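Search this site: Enter keywords... Go

Prundus bench pin and clamp, second version

Saturday, October 1, 2022

The Prundus is a hardwood bench pin held in a steel clamp, with a flat anvil face on top. I have used it for four months, mostly for piercing brooch backs in sheet silver and filing cast bronze links.

The clamp opens wide enough for most worktops. Tightened by hand, it did not shift under a coarse file. The anvil face arrived with light grinding marks - these print on to soft silver and need polishing out before use.

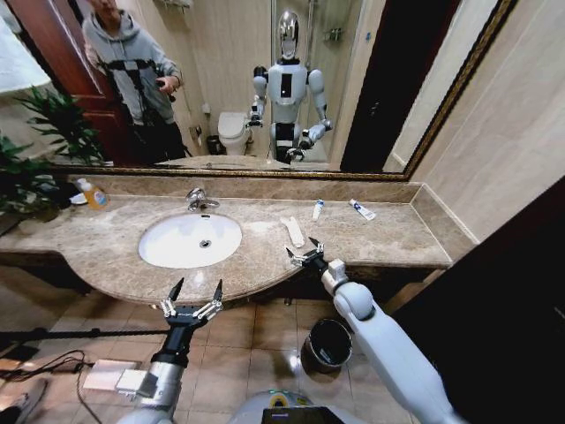
Wear and spares

The pin is held by one screw and can be turned over when the first side is cut up. I turned mine after 22 pieces. Spare pins come from Lostham, who also sell the older Unnithan size. The two are not interchangeable.

Verdict

Sound for light and medium work. For raising or heavy forging, a separate stake is still needed.

Comments (2)

Hnat Antoniuk
Does the screw foul the saw frame? It did on the first version.

Clasora
Mine sits flush. I did have to file the clamp edge, it was sharp.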